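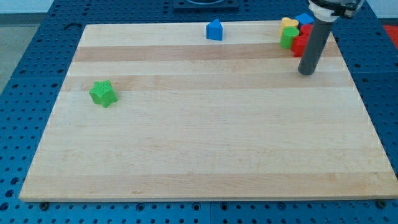 棒一本で押すだけなのに、どうしてつかませないんですか、と最初の回でいきなり聞かれた。いい質問!と思ったのに、答えがもたついた。押すだけのほうがむずかしいからです、と言ってしまって、相手はますます分からない顔になった。次の回からは板の前に来てもらって、鉛筆の先で消しゴムをまっすぐ押してもらうことにした。やってみるとすぐ横を向く。そこから話すと早い。

11月、公開日の記録。場所はEstentの2階、いつもの作業室。デモは午前と午後にわけて全部で6回。来たのはBraslowの生徒さんたちと、近所の人、あと他の部署からもけっこう来た。覚えているうちに書いておく。片づけが終わったのが夕方5時すぎで、今は誰もいない部屋で書いている。足が痛い。でもすごく楽しかった。

準備
8時に入室。前の晩にFlurnlowを新しい版に上げてしまったのが気になっていて、まず原点合わせからやり直した。結果は問題なし。デモ前日に版を上げるのはもうやめる(去年も同じことを書いた気がする)。
板は乾いた布で拭いただけ。メープルの寄せ木のまな板で、表面がなめらかなので積み木がよく滑る。ただ、手の脂がつくと滑り方が変わる。触ってもらう回のあとは必ず拭くこと。午前の3番目の回のあとに忘れて、次の回でハートが思ったより手前で止まるようになった。見学の人は気づいていなかったけれど、こちらは冷や汗。
棒の先端の高さは板すれすれに設定。低すぎるとこするし、高いと積み木の上のほうを押して倒す。今回は最後まで触らずに済んだ。

デモの流れ
1. 短い説明。腕の話はほとんどせず、今日は言葉で頼んで積み木を動かします、とだけ言う。
2. こちらが一つ頼んで見せる。「緑の星を青い五角形のほうへ」など。
3. 見学の人に頼んでもらう。
4. 質問。
これで1回20分のつもりが、3でみんな止まらなくなるので毎回のびた。最後の回は40分近くやっていた。次は最初から30分で枠をとる。

頼み方がおもしろい
これは本当に書き残しておきたい。こちらが練習で使う文は、どうしても「赤を左へ」「ハートを奥へ」みたいなきれいな文になる。ところが初めての人は全然そんなふうに言わない。
「すみっこに集まってるの、もうちょっと仲良くさせずに広げて」
「星をひとりにしないであげて」
「黄色いの、もうちょい。もうちょい。あ、行きすぎ」
「さっきのと反対」
「星をひとりにしないで」のときは、腕がしばらく動かず、だめかなと思ったところで星を板の真ん中あたりまで押していった。部屋じゅうから拍手。わかってやったのか、たまたまなのかは記録を見るまで言えない、とその場で言ったら、夢がないと笑われた。でもここは正直に言っておきたいところ。
「もうちょい」は弱い。毎回ほぼ同じ距離を押すので、近づいてきたときに行きすぎる。人間は残りの距離を見て「もうちょい」の大きさを変えている。当たり前のことだけれど、見学の人が自分から言い出してくれて、ああそうか、とこちらが感心した。
「さっきのと反対」は全滅。前の指示を覚える仕組みを入れていないので当然。何人も続けて言ったので、必要なんだと思う。Kimaroの次の計画に入れたい。

うまくいかなかったところ
・積み木どうしがくっついているとき。板の奥に固まると、一つだけ取り出すのが苦手で、まとめて押してしまう。緑の円柱を頼んだのに隣のハートまでついてきて、子どもたちには一番受けていた。こちらとしては一番直したい。
・色だけで頼まれたとき。緑は星にも円柱にもあるのに、迷ったそぶりもなくどちらかへ行く。「どっちの緑?」と聞き返してくれたらいいのに、という声があった。大賛成。
・板のふち。ふちのぎりぎりまで押すと、そこから戻すには外側に棒を回り込ませないといけない。動きが大きくなって時間もかかる。待っている間がもたないので、この間に質問を受けるようにしたらちょうどよかった。
・午後の2番目の回で一度、非常停止を押した。見学の人がのぞきこんで顔が近かったため。危ない距離ではなかったが、床のテープをもう少し後ろに貼り直した。再開まで数分。押すところを見せられたのはむしろよかったと思っている。どのくらいの力で押すのか、押したあとどうなるのか、としばらくその話になった。

質問メモ(答えられなかったものに※)
・棒の先に目はついているのか。→ついていない、離れたところのカメラで見ている。
・青い台の穴は何のためか。→ものをねじで留めるため。板の位置がずれると困る。
・部屋の電気を消したらどうなるか。→その場で消してみようとして、止められた。今度こっそり試す。
・積み木の形を変えたら動くか。※ 似た形ならたぶん。三日月は試したことがない。
・英語で頼んだのと日本語で頼んだのとで、うまさは違うか。※ ちゃんと比べていない。比べるべき。
・疲れないのか。→腕は疲れないけれど、こちらが疲れる。
・一日中やらせたらどんどんうまくなるのか。→やらせるだけではだめで、記録を選んで学習し直す必要がある、と答えた。長くなってしまったので、図を一枚用意しておくほうがいい。

記録
今日の分で、頼みごとの文は200件になった。うち100件は見学の人の言葉そのまま。こんなに生の言い方がまとまって取れたのは初めてで、いちばんの収穫だと思う。録音は同意書のある分だけを残し、文字に起こしたらKimaroの共有に置く。声そのものは置かない。
成功か失敗かの印はまだつけていない。「仲良くさせずに広げて」に成功の印をつけるには、まず何が成功なのかを決めないといけない。二人で別々につけてみて、食い違った分を見るのがよさそう。手のあいている人、ぜひ声をかけてください。

Braslowから、また来たいという話をもう頂いている。次は生徒さんたちが頼みごとの文を事前に考えてきて、それを当日ためす形にしたいとのこと。ぜひやりたい!ただ、事前に考えてもらうと、きれいな文になってしまう気もする。半分は考えてきてもらって、半分はその場で、くらいがいいのかもしれない。

やること
・「もうちょい」の距離を、残りの距離で変える。とりあえず簡単なやり方で試す。
・固まった状態から始める練習の回を増やす。
・直前の指示を一つだけ覚えさせる。
・案内の紙の文字が小さかった。大きくする。
・予備の積み木を引き出しの手前に。今日は探した。
・Flurnlowの版の番号を、次から毎朝このノートに書く。
・床のテープ、今日の位置のまま残しておいてください。はがさないで。

追記、18時。帰る前にもう一度だけ動かした。「緑の星を手前へ」。板を拭いた直後だったので、よく滑った。電源は落としてある。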